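Print this page | E-mail this page

Jafri to Close Lomlow Warehouse and Move All Orders to Pistevitz

Last updated: November

PISTEVITZ -- Jafri, a supplier of replacement parts for household sewing machines, will close its warehouse in Lomlow this winter and ship every order from its building in Pistevitz. The company's phone line and web store will stay open during the move.

The Lomlow warehouse has handled belts, bobbins and foot pedals. Pistevitz has handled everything else, including motors, needle plates and presser feet. Customers who ordered from both groups have been getting two packages and paying two shipping charges. After the move they will get one package and pay one charge.

The combined stock list will have 3,848 parts. All of them will keep their present part numbers. Dealers do not need to change their order forms or their saved lists.

"Most of our calls are from people who have one package and want to know where the other one is," said Fulgencio Casado, operations manager at Jafri. "Somebody is fixing a machine on a kitchen table and has the motor but no belt. We wanted the belt in the same box."

The move will take 6 weeks. Belts will go first, followed by bobbins and bobbin cases. Foot pedals and power cords will go last, as they take up the most shelf space and the new racks for them are still being put up. Parts will be listed as "in transit" in the web store while they are between buildings. They can still be ordered during that time, and they will ship when they are back on a shelf.

Orders will not ship on the Sunday of the final transfer. Orders placed that day will be handled the next morning in the order they came in.

Staff at Lomlow have been offered jobs in Pistevitz. A company van will run between the two towns in the morning and again at 4 p.m. for those who accept. The parts counter at Lomlow, where customers can bring in an old part and have it matched, will move to the front of the Pistevitz building. It will have 2 service windows and its own entrance from the parking lot.

Returns should be sent to Pistevitz from now on. Packages already on their way to Lomlow will be forwarded at no cost to the customer. Return labels printed before the move will still work.

Jafri will also carry the Sondeck line of foot pedals once the new racks are ready. Sondeck pedals come with a longer cord and fit most machines that use a three-pin plug. A fit chart will be added to the web store, and paper copies will be mailed to dealers with their next order. Customers who are not sure which plug they have can bring the old pedal to the counter or send a photo of the plug to the parts desk.

Prices on existing parts will not change as a result of the move. Dealer discounts and account terms also stay the same. Dealers with standing orders will get a letter listing the first shipping day from the new location.

Media contact: Fulgencio Casado, Jafri, Pistevitz

Contact | Copyright Jafri. All rights reserved. | Back to top

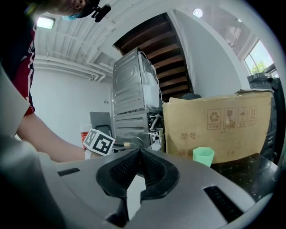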